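Cundholm Storage Overhaul 2.4, reviewed on a dedicated server
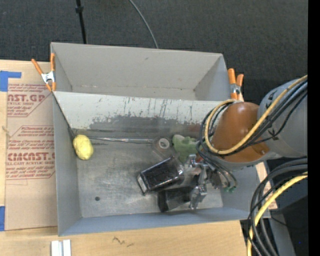 Two-section metal bin on a tabletop.

Cundholm is a storage mod that replaces the vanilla chest with bins, each divided into an intake side and a stock side. Items dropped into intake are sorted by tag and moved to stock at a fixed rate. I ran version 2.4 for 37 days on a server with 14 regular players, alongside the Zovstead farming pack and the usual performance mods. Version 2.3 was tested in February and I refer to it where behavior has changed.

Installation

The mod needs its own library, Dostance, on both the client and the server. If the library is missing on the client, the game loads and then drops the connection without a readable message. Gaëtan Riviere, who maintains the library, has added a line about this to the install page, but the error itself is still a bare disconnect. The config file is generated on first launch. Settings are grouped by block type and most have a comment. The exception is "overflow_mode", which accepts three values and documents two. The third, "hold", stops intake when stock is full and is the one I would use on any shared server.

Existing chests are not converted. There is a command for converting one chunk at a time, and it keeps item order and custom names. It does not keep locks set by other mods.

Sorting

Sorting works by tag first and by item name second. A bin can hold up to 6 filters. Filters are read top to bottom and the first match wins, so broad tags should go last. Two bins with the same filter do not share load; the nearer one fills before the other receives anything. Distance is measured in straight lines and ignores walls, which gave us some odd results in a multistory base.

Transfer speed is one stack every 5 seconds by default. This is slow if the bin is fed by an automatic farm. Lowering the interval to one second had no cost I could measure with a small number of bins. With several hundred loaded at once, tick time rose enough that players noticed, and I put the setting back.

Bugs found

Items with damage values were sometimes merged in 2.3. I could not reproduce this in 2.4. Peninah Mosoti reported a separate problem on the tracker, where renamed tools lose their name if the bin is broken while a transfer is running. I reproduced that one on the second attempt. Until it is fixed, turn off the bin before moving it.

The search window does not remember its last position. It also closes when the player takes damage, and there is no option to change that.

Textures

The default set is plain and reads well at a distance. The alternate set by Lwazi Joubert adds wear to the metal blocks and is a separate download. It has no effect on frame rate at normal view distance.

Verdict

Recommended for servers of small to medium size that already use tags in other mods. Single-player users with a few dozen chests will get less out of it, and the filter screen takes some learning. Back up the world before running the conversion command.

Tested version: 2.4
Requires: Dostance, client and server
Posted April 15, 2023 by Bastien Le Goff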